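Urkby Translation Office: part-time subtitle reviewers

Urkby is seeking 2 reviewers for Swedish-to-English subtitle files. The work covers Rustik, a documentary series on rural building trades, 52 episodes in total. Reviewers check line breaks, reading speed and terminology against the approved glossary. They do not translate from scratch.
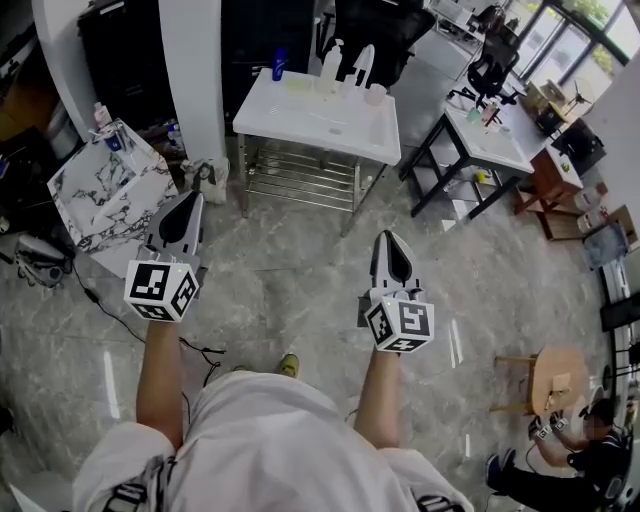 Riku Hirose writes that the glossary takes longer to learn than the software, and that applicants should expect to look up roofing terms well into the second month.

Requirements: fluent written English, reading knowledge of Swedish, prior work with timed text. Familiarity with Matora is useful but can be acquired after hiring. Availability is 20 hours per week from January. Work is remote, with one weekly call at 4 p.m.

Each applicant completes a paid test file of 900 words.

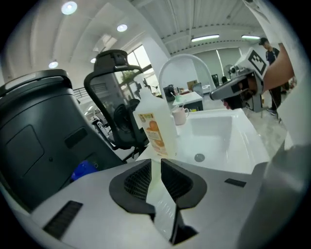 Test files are returned with comments whether or not the applicant is selected. Late files are not read. Contracts run until the final episode is delivered and may be extended to a second series.

Send a resume and one sample subtitle file to Floor Van Leeuwen, Reviewer Applications. State your hourly rate and time zone.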